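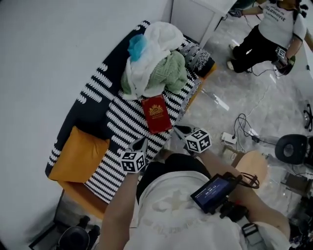
Should a sofa be cleared every night? Most nights, and the job should take less time than boiling an egg.

I have lived in the same two rooms in Brurkden for 14 years, and in that time I have read a good deal of advice on keeping a living room in order. Nearly all of it treats the sofa as a place for sitting. In a small apartment it is also the shelf by the door, the folding table and the spot where things wait until somebody decides where they go. I think that is a fair use of a sofa. What I object to is letting the pile stay so long that people start sitting around it.

A pile usually starts with fabric. A towel goes down, then a knitted thing that came off when the heating went on, then a small cloth. None of it is dirty enough for the wash or clean enough for the drawer. My sister-in-law Solange Hervieu calls this the third category and keeps a hook for it behind the bedroom door. I copied her and it helped, though the hook fills up by midweek.

Hard things are easier. A book or a box on the seat has edges and a place to go, and it can be moved with one hand. So I take those first. Tyra Eide, who rents upstairs, does it the other way and folds everything before she touches the rest. Her room looks better than mine, but she spends half an hour on it and I won't.

Storage is where I part company with the magazines. Last July I paid 264 for a Mollberg bench with a lift-up seat, meant to swallow the blankets. It swallowed them. By October I had forgotten what was in it and bought another blanket. Maxence Rey had warned me about this, having owned two of them. An open basket at the end of the sofa cost me a fraction of that and gets emptied - you can see when it is full.

Then there is the cover. People will tell you to buy plain, light upholstery so the room feels bigger. I would take a bold pattern every time. Stripes or scallops in black and white put up with crumbs and creases, and one cushion in a strong color is enough on top of that. More than three cushions and you are moving cushions before you can move anything else.

Patterned covers do have one fault, and I should admit it. Small items vanish on them. I lost a hearing aid battery on mine for a week.

My own routine is at nine in the evening, before the news. Books and boxes go to the shelf, fabric goes to the hook or the wash, cushions go back to the ends. If I am tired I do the books and leave the rest until morning.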